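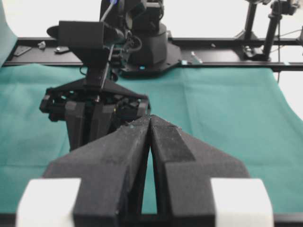
Small parts stop rolling away the minute there's cloth under them, one reader wrote to us in May, and could every table please have some?

Done! The Plelby tinkering room in Clemidthorpe has reopened, and it's looking terrific. Out went the old bare worktop, in came green cloth, with pale teal fabric hung behind it so the colours of the pieces really stand out (a bright blue gear is very hard to lose in there now).

The other big news is the Tila gear library, which finally has a home. Over 1,000 plastic gears, axles and pegs have been washed, sorted and put into lidded tubs, and anyone with a library card can borrow a tub for 2 weeks. Families have already taken out 300 loans, which is a wonderful start for a collection that spent last winter in somebody's garage.
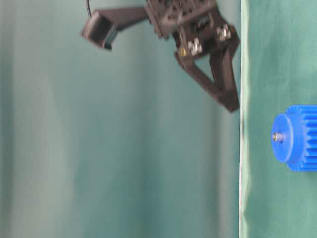 Borrowers can mix sizes as they like, and the starter sheets cover a hand-cranked clock face, a windmill and a very silly drawing machine that's been the favourite so far. Bring odd gears from broken toys too, they're always welcome.

The room is open from 10 am, and the cloths go home for a wash at the end of each month.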